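Puspita Pasaribu had already poured the coffee when I got to her kitchen, and she'd put out a plate of crackers I don't think either of us touched. I'd been trying to get her to sit down with me for months. She spent most of her working life as a court clerk in Tarigan, the person who sits below the judge, swears people in, stamps things and knows where every piece of paper is. She retired in November and says she still wakes up thinking about exhibit stickers.

I wanted to talk about theft cases, mostly, because those are what I get asked about when people find out I write about courts. (Murder gets the headlines, but ask anyone at a barbecue and they've got a stolen bike story.) Puspita laughed when I said so.

"Oh, everybody has a bike story," she said. "I have one. It was a green one and I never saw it again."

She started at the courthouse in 2000, back when the calendar was typed up and taped to the door. Her first week, she told me, she called a defendant by the name of his own lawyer and the judge had to stop and take a drink of water.

"I wanted to crawl under the desk. But the man himself was very nice about it! He said it was a promotion."

I asked her what surprises people most about a plea hearing, and she didn't need to think.

"How fast it goes. The family gets dressed up, they drive in from Lomness, somebody took the day off work. Then it's over and they're looking at me like, was that it? And I have to tell them yes, honey, that was it, the sentencing is another day."

The judge goes through a list of questions, she said, and the defendant has to answer out loud. Nodding doesn't count. Do you understand the rights you're giving up, has anyone promised you anything, are you on any medication that would stop you understanding me. She can still recite most of it and did, in a pretty good judge voice, while I was trying to write it down.

The one she remembers best was a burglary case out of Lomness, a string of break-ins at storage units. The prosecutor was Danish Warraich and the defense lawyer was Syafiqah Sutanto, and according to Puspita the two of them argued about everything down to the thermostat. The inventory of stolen property had 41 items on it. There were power tools, a set of snow tires, and a trumpet.

"The trumpet!" she said. "I had to tag that trumpet. It was missing the mouthpiece and the owner came in and asked me about the mouthpiece every single time we had a hearing. I dreamed about that mouthpiece."

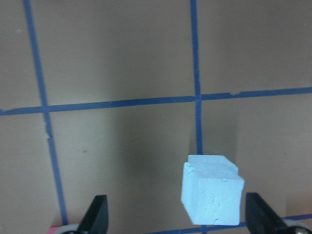

Blue masking tape laid out in lines across a tan surface.

The case was set for a jury trial and then, the morning of, it wasn't. Sutanto asked for a few minutes in the hallway, the few minutes turned into most of an hour, and her client came back in and pleaded guilty to two counts. The jury pool was already downstairs with their paperback books.

"So who tells the jurors?" I asked.

"I did! I went down and said thank you for your service, you can go home. Half of them cheered and one lady was furious. She'd been looking forward to it."

He got six years, with part of it suspended, and was ordered to pay $2,659 in restitution. I wondered whether that ever gets paid. Puspita tipped her hand back and forth.

"Some of them pay. A little at a time. I had one gentleman who came in with an envelope every month, and he'd ask how my tomatoes were doing. You get to know people. You're not supposed to have favorites, but come on."

We got onto victims after that, and she turned more serious. She thinks the hardest job in the building belonged to Fitriani Nugroho, the victim advocate, who sat with people while they worked out what to say at sentencing. A man whose house had been broken into wrote four pages once, she told me, got up to the microphone, read one line and sat down again.

"What was the line?"

"He said, 'My daughter won't sleep in her room.' The judge had to look at his papers for a while."

I didn't have a good follow-up to that, so I ate a cracker after all.

She doesn't miss the parking, or the stairs. She does miss the morning calendar, with everyone crammed along the wall and the bailiff, Hakim Mandagi, telling them to take their hats off. He still calls her when he can't find a form.

"Second drawer," she said. "It's always the second drawer."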